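Notebook, June, equipment planning for the packed lunch cell

2:40 pm. Writing this down before the budget call so I don't lose it again.

Halasel quote came back for the second arm. Over what we set aside, and that's before fingers, cables, mounting plate. Asked if they would split it across two invoices, no answer yet. Lead time 9 weeks. If we want it running by fall the order has to go in this month.

Grippers. Curnix parallel set vs Manurung soft fingers. Curnix is cheaper and we already stock the screws. Worry is film-wrapped stuff, the wrap slides and bread squashes. Manurung will lend a set for 3 weeks if we pay shipping both ways. Say yes. Don't buy either until the loaner has been on wrapped wedges AND rolls, same baskets for both.

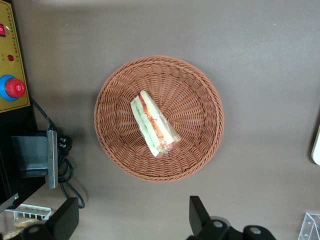
Baskets: need more of the woven ones. Keep to one size or the place heights have to be retaught every time. Put under consumables, not equipment, otherwise it goes thru capital approval and we wait forever.

Power. Second cell can't share the strip with the first. Ask facilities for another drop on the bench side, get a number in writing. Shorter cables too, add to the Millitz order. Cable clips, adhesive kind. Spare e-stop, same order.

Rough split:
second arm - Halasel quote, separate line
grippers - almost 2000, hold til loaner is done
power drop - ??? waiting
baskets, film, cables, clips - out of the running budget

Service contract: skip year one? Warranty covers the arm but not teh wrist camera, have to check the wording. Camera spare is the thing I'd pay for.

To do before the call
- chase Halasel re invoices
- confirm loaner dates w/ Manurung
- measure bench depth again, old drawing is wrong
- Millitz cart, don't submit yet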